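Speaker notes - Who wrote your robot rules, and did they ever open the door?

5 min read

Slide 1. Title. Don't read it out. Say where I work (Bekden, household handling) and that I have been on the receiving end of safety and practice documents for long enough to be grumpy about them. Ask for hands: who has a written rulebook for robots working next to home appliances? Then ask who has read theirs in the past year. Wait for it.

Slide 2. The Skolomton checklist. 36 items. I have nothing against any of them one by one. Read out items 4 and 19 as they stand:
"The operator shall be satisfied that the work area is suitable."
"The gripper shall approach the appliance in a controlled manner."
Ask the room what would count as failing either. I have signed that sheet in good faith on mornings when I couldn't have told you what I was signing for. A rule you can't fail is a rule you can skip, and people do skip it, with a pen in their hand.

Slide 3. Where these rules come from. Most of them were carried over from factory cells. Fences, marked floors, one part, one fixture, the same pose all day. Somebody changed "workpiece" to "appliance" and put a new cover on. Look for the leftovers: our own copy still had a paragraph on pallet height until March. Don't name the author of that one. (It was us.)

Slide 4. Leave this one up while talking. Give people time to look before the first point. 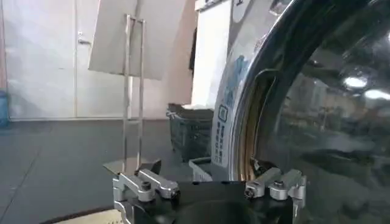 Slide 4: Gripper beside the door of a front loader, fingers slightly open.

Points to make with it up:
- The door is dark glass with a bright chrome rim, and there are lights reflected in it. Shiny curved surfaces are hard on cameras. Of the three codes I compared, one mentions reflections at all, in a footnote about sunlight.
- Look how near the right finger is to the door opening. "Controlled manner" tells me nothing here. Give me a distance, a speed inside that distance, and what the arm does when it touches something it did not expect.
- Laundry basket, stand, tray. Homes have stuff in them. The usual sentence is "remove all obstacles", which in a laundry room means remove the laundry. I would sooner see a rule that says which objects stay, and how close the arm may pass.

Slide 5. Numbers. Careful here, this is where I get heckled. The Engström guideline says 30 mm clearance from any door edge. Fine, at least it's a number and I can test it. But you can't load a washer while staying 30 mm from the door opening on every side, unless the thing you are holding is a single sock. So everyone grants themselves an exception, and the exception isn't written down. If contact is allowed, say so and put the limit on force.

Slide 6. Our incident log. 335 entries, and we went back and matched each one to a rule. 14 of them broke a rule as written. The rest happened to people who were following the book, or following it as well as anyone could. Pause. I know what the objection is: maybe the rules prevented the ones we never saw. Maybe so. I can't show they didn't, and the people selling the rules can't show they did. Also say that we did the matching ourselves, with no outside check, and that one site should not be taken as the state of the world.

Slide 7. Futura badge. Keep this short, legal asked. The badge tells you paperwork was filed. It does not tell you a person stood next to the arm with a wet towel in it. Do not do the voice.

Slide 8. What I would keep. Stop button within reach of whoever is in the room. Power limits set before the tool goes on. A named person who can say no to a run. Those are old rules, boring ones, and I have never met a good argument against them.

Slide 9. What I would ask of any new rule:
- Can two people check it separately and get the same answer?
- Has the author tried it on a real machine, with the door open and with it shut?
- Is there a date when it gets thrown out unless someone argues to keep it?
We tried the last one on our own book - it lost a third of its pages and I haven't had one complaint.

If short of time, drop slide 7 and go straight to questions. Likely first question: "So you want fewer rules?" Answer: I want ones I can fail. Likely second: can we have the log? Not yet, the free-text fields need cleaning first. Handout is by the door, both sides printed.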